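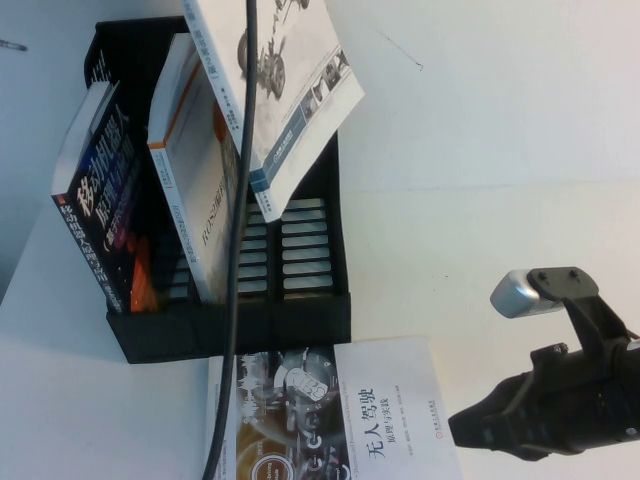
Petra Lindqvale, list moderator and desk tidier, Girneten Home Office List

Home | Archive | Threads | Subscribe | Search
2 min read

Re: book holders that don't tip over

> I've got a shelf's worth of paperbacks living on my desk and the
> wire bookends keep sliding off sideways. Has anyone tried one of
> those plastic organizers with the slots? Do they hold proper books
> or are they only good for mail? I don't want to spend a fortune.

Hi all,

Yes! I've gone over to the black plastic kind with compartments and I'm a convert, mostly. Mine came from Plattner (the shop on the corner, they had them stacked by the till in April) and it sits on the white table where I do my reading. The floor of it has rows of little slots, which I thought was decoration until I dropped a paper clip in and had to tip the whole works upside down to get it back.

To your question about proper books: the navy one on mobile robots and the white ROS2 one with the orange stripe both stand up in it fine. The third is my problem child. It's the white paperback with the wheeled contraption on the cover, and I never put it away properly, so it ends up leaning across the top over the compartments I'm supposedly keeping free. And then there's always one more lying flat on the table in front, so take my tidying advice with a grain of salt.

My Chinese is still pretty slow, so these stay out where I can grab them. I'm on page 800 of my dictionary (reading it straight through, don't ask) and that one is far too fat for any compartment. It lives on the windowsill.

A couple of other things before you buy. Measure your tallest book first, and think about which way you want the open side to face, as I turned mine around twice before I was happy. And sort out your cables! I've got a black one hanging right down over the front of the books and I have to push it aside every time I want something. Somebody on here mentioned the Iltum clips a while back, did those stick to a painted wall or did they take the colour off with them?

If you do end up at Plattner, ask if they still have the grey ones. I'd take a second for the mail.

Cheers,
Petra

14 replies | 3 shares | Previous in thread | Next in thread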